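## Horska modular floor carpet, gray

Horska is a low-pile gray carpet for workshops, test rooms and offices where cables have to run across the floor. Sold by the roll, 2,000 mm wide, cut to length at the Ristham warehouse. The pile is dense and short, so loose leads lie flat and small parts stay easy to find.

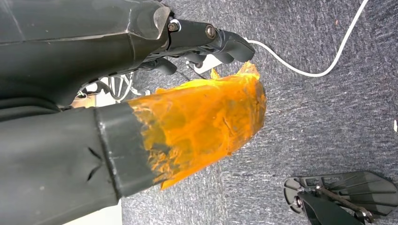

*Gray carpet with a white cable; orange translucent sheet in front.*

- Roll width: 2,000 mm
- Pile weight: 600 g per square meter
- Backing: felt - no underlay required on level concrete
- Order code: 1179-G

Unroll the carpet in the room the evening before fitting and trim at the walls last. Seams can be taped or glued. Vacuum weekly in heavy use. The Lustden edge strip is ordered separately.

Cut lengths are not returnable. For samples and freight quotes, contact Yvonne Kettle at the Ristham sales desk.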